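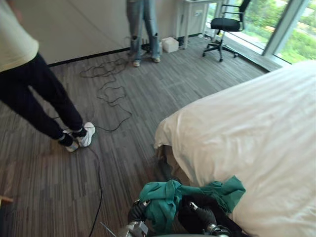
Gray carpet, white sneakers and ripped jeans.

28 Apr 2025
By Rowena Samonte

I've been weaving baskets for long enough to own far too many bodkins, and I swore I wasn't buying another one this year. Then Teresa Figueiredo let me borrow her Prelleo for an afternoon and, well, I ordered my own that night. So this is a review of the Prelleo packing tool after 10 baskets, and I'll try to be fair about it even though I'm pretty smitten.

If you mostly do reed or willow you already know the job. You need to open a gap in the weave so you can tuck an end, or slide in a new spoke, or get the handle down alongside the stakes without wrecking everything. A plain bodkin does that fine. The Prelleo is a bodkin with a shallow channel down one side, so you push it in, lay your reed in the groove, and slide the reed down while the tool is still holding the gap open. Then you pull the tool out and the reed stays put. I know grooved awls aren't new! My old Fenoton has a groove too, but it's so narrow that anything thicker than a skinny round reed pops right out of it, and then I say words.

The steel is smooth and the tip is rounded enough that I haven't split a single stake with it. The handle is fat, kind of pear shaped, and it sits in the palm so you can lean on it. My hands get sore by the time I'm doing a border (thumbs especially) and I noticed the difference on the very first one, a big oval market basket with a braided edge that usually has me stopping every few inches.

The other end is supposed to be for packing your rows down. It has a flat brass cap with a little lip. This part I'm less sold on. It's fine for round reed, but on flat reed the lip leaves a mark, and if you're working with anything dyed you'll see it. I went back to using my fingers and an old butter knife. Viktória Szénási filed the lip off hers and loves it now, so maybe I'll get brave.

It comes in two lengths. I got the long one, and I'd say get the short one unless you make deep baskets, log carriers and that sort of thing. The long one is a little clumsy inside anything small. I tried it on a berry basket and kept poking the far wall.

Price: I paid $38, plus shipping. That's a lot for what is basically a pointy stick, and the Fenoton is $19 and will get you through a beginner class no problem. If you make one or two baskets a year, buy that and spend the rest on reed. If you weave every week like I do, I think the extra is worth it just for the handle.

A few small gripes. The plastic sleeve that covers the tip fell off in my bag the first day and I now use a wine cork. The handle finish got a bit tacky after a long soak-and-weave day with wet hands. I rubbed in some wax and it's been fine. And the instruction card is tiny and shows the groove facing the wrong way for a left-hander, which I am, so flip it over in your head.

One tip if you do get it: put the groove toward you, go in slower than you think you need to, and wiggle a little side to side before you slide the reed. I mashed a couple of ends before I figured that out. Mist the weave first if it's been sitting overnight.

Overall I'm keeping it, and the Fenoton has moved to the spare kit I lend out. I want to try the Prelleo on a willow frame basket in May and I'll add a note about how it holds up in thicker stuff.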